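Craft & Clutter Forum > Storage > Little wooden boxes, paint or leave bare?

stivura_sal
Trying to sort out the craft corner before the kids' club starts up again. I've got a wooden box that everything is meant to live in or near, plus a pink tray for the bits in use. It always ends up as a heap though! Do you lot keep the box in the middle or shove it to one side?

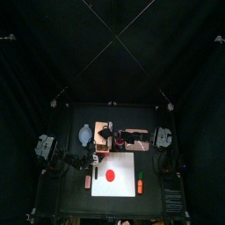 Wooden box, pink tray and red bowl, all out at once

Heriberto T
Middle, every time. Mine's at the back of the desk and I never put anything away in it.

nendik82
Disagree, sorry. Back edge is best, then you've got the whole front free for cutting. I'd ditch the bowl as well (bowls just collect rubbish, I had 300 buttons in one). Pens in a cup next to the box and you're done.

stivura_sal
Ooh, I do have the cup. I like the red front on the box too, it's got a lovely rough texture to it. 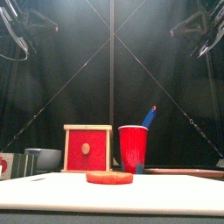 Box with its little round knob, and the pen cup beside it

Percy Rengifo
Nice knob. Would you do the edges red as well or leave them bare?

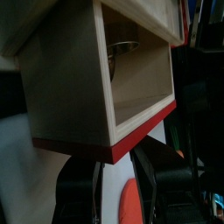

Edges are where I always come unstuck, I've painted three of these and sanded two back again. Plywood drinks the first coat, so I go over it with 200 grit and do a second. I do like the red strip along the bottom with the layers left showing round the opening, and I'd stop there.

nendik82
Nah, paint the lot. Bare ply gets grubby in no time with kids.

Percy Rengifo
Varnish it then! Clear matt, two thin coats.

stivura_sal
Going with varnish I think. Box is staying in the middle for now, sorry nendik x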